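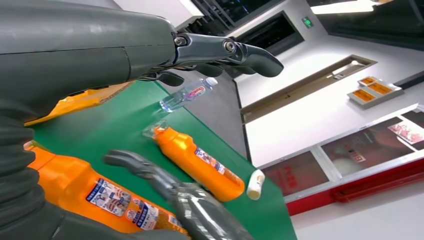
户外休闲课程项目报告:带一家人走完一条短步道需要什么

小组成员:Edmund Grabowska(执笔),另有三位组员负责走路、背包和提意见
提交日期:2022年7月3日

一、选题经过

课程要求我们选一项“家庭户外活动”做实地调查。组里最初的方案是露营,后来发现四个人里没有一个会搭帐篷,于是改成走路。走路大家都会,至少开题的时候是这么写的。

地点定在Fuvdale郊外的Ambaye环湖步道。选它的理由在开题报告里写了大半页,涉及植被、坡度和公共交通,真正起作用的是公交车能坐到门口,而且门口有卖冰棍的。

二、要回答的问题

指南上说这条步道“适合全家”。我们想知道这四个字由谁说了算,具体是三件事:带小孩的家庭实际走多久,在哪里停,背包里的东西有多少用上了。

三、方法

我们在入口处征得同意,跟走了8组家庭,每组由一名组员随行,隔开一段距离,只记时间和停留地点。走完以后请家长填一页问卷,并把背包里的东西讲一遍。问卷初稿有两页,指导老师看过后问我们有没有见过刚走完路的家长,我们就删成了一页。

随行这件事比预想的尴尬。有个男孩每走一段就回头看我一眼,后来干脆站住,问我是不是迷路了。我说我在做作业。他很同情。

四、结果

1. 时间

入口的牌子写着全程30分钟。8组里没有一组在这个时间内走完,最快的一组是一对父女,女儿全程骑在父亲肩上,严格说只能算半组。其余各组多半在游戏区就耗掉了牌子上的全部预算。

我们后来自己走了一遍,不停,不说话,也没能赶上牌子。组员Kano(这是外号,他坚持用在报告里)认为牌子是给自行车看的,但步道禁止骑车。

2. 停留

停得最久的地方是游戏区,其次是鸭子。鸭子没有固定位置,给记录带来了困难,我们最后在地图上画了一片斜线,图例写“鸭子”。观景台是指南上着重推荐的,用了一整段文字,实际上多数家庭经过时没有减速。有位母亲在那里停了一下,是为了系鞋带。

意见分歧也集中在游戏区。孩子认为已经到了,部分父亲认为刚刚开始。母亲们带了书。

3. 背包

水都喝完了,零食也都吃完了,通常在停车场就开了第一包。备用袜子用上的比我们估计的多,和湖有关。没用上的东西包括望远镜、飞盘、一本鸟类图鉴,以及一顶折叠帐篷,它的主人说“万一呢”。

有一组带的是Stinedico牌的儿童拉车,本意是拉孩子。孩子拒绝上车,车里改放外套,外套上面放水,水上面放一根捡来的树枝。树枝不许丢,最后跟着回家了。

五、讨论

指南的作者大概是一个人走的,而且走得很快。从我们的记录看,全程900米这个数字本身没有问题,问题在于大家拿它当计划用。带着学龄前孩子,比较现实的安排是把游戏区当作终点,后半圈算加演,有人愿意走就走,没人愿意就原路回去。原路回去的有4组,填问卷时的字迹也明显更平和。

我们对步道管理方有两条建议。一是在牌子上给出带孩子的参考时间,哪怕写“半天”。二是在后半圈加一张长椅,目前那一段唯一能坐的是一截树桩,我们去的时候上面已经有人了,而且看样子不打算起来。

六、不足

样本小,天气又太好。这几天一直是晴天,愿意出门的家庭心情本来就不差,下雨天的数据我们没有,组里投票决定以后也不去补。另外,随行会影响对方的行为:至少有两位家长承认,因为后面跟着学生,忍住了没有催孩子。

停留时间由各人用手机记录,其中一份中途没电,后半程写在冰棍包装纸上,字迹尚可辨认,已誊抄。

七、分工

Edmund Grabowska:随行、统计、撰写。Kano:随行、画地图、鸭子部分。另两位组员:随行、问卷录入、采购冰棍。冰棍费用没有列入预算,老师如果能批,收据在附录二后面夹着。

附录一:问卷
附录二:步道草图(鸭子位置仅供参考)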